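Do You Need a Faster Memory Card? I Went and Checked

Every time a new camera body comes out, the card makers show up about a week later to explain that the cards you already own are holding it back. I have been hearing this since I shot on a six megapixel body, and I have bought the faster cards more often than I'd like to add up. This time I decided to do some timing before I paid.

The card in question is the new Sistamik, the one with the gold label and the very large 300 on the front. That number is megabytes per second, and if you turn the package over you find out it is the read speed. The write speed is in gray type under the bar code, and it says "up to." Up to is doing a lot of work there. My commute is up to ten minutes.

I borrowed one from the camera counter at Linness, where they know me and let me take things home overnight if I leave a deposit. Against it I put the Fuchs card I've used for three years, which promises 100 and cost me a third as much.

My method was not scientific but it was boring, so maybe it counts. Same camera, same lens, battery charged, manual focus so the autofocus couldn't slow anything down, raw files only. I held the shutter down until the camera choked, then timed how long the little red light stayed on. Five runs per card, both formatted in the camera before each run.

With the Fuchs I got 62 frames before the buffer filled. With the Sistamik I got a few more, and the number moved around enough from run to run that I wouldn't swear to the difference. The red light did go out sooner, and I'll give it that. If you shoot track meets, or birds that won't wait, you might notice. I shoot my town, my kitchen table and other people's dogs – I have never once filled a buffer except by leaning on the button for a blog post.

Where the fast card should shine is copying to the computer, and that is where I got annoyed. With my old reader both cards took the same time, because the reader is the bottleneck. So you need a new reader. Then the reader wants a port my laptop has only one of, and the monitor is in it. By the time you have the full 300 you've bought the card, the reader and a hub, and what you've saved is long enough to pour a cup of coffee.
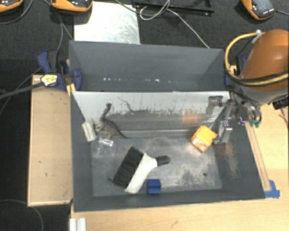

Card reviews also love sample shots, and I'd like somebody to tell me what they're for. A card doesn't know what is in the file. The one Mirkau forum thread everybody links to has pages of sample shots, full size, as if the bristles on a brush would come out crisper off a more expensive card. They won't. Black bristles against a dark gray bin are a decent test of a lens, or of how your camera handles shadows, and a bright orange block will tell you something about your color settings. None of it says a thing about storage, and a file that copied correctly is the same file.

What I would pay for is reliability, and that doesn't come with a number on the front. I've had one card die on me in all these years, a cheap no-name, and it took roughly 630 pictures from an October trip with it. I got some back with recovery software and lost the rest. Since then I carry two medium cards instead of one big one and copy them off every night, even when I'm tired.

The Sistamik went back to Linness the next morning and I got my deposit. The reader I'm still thinking about, mostly because the slot on my old one has gotten loose.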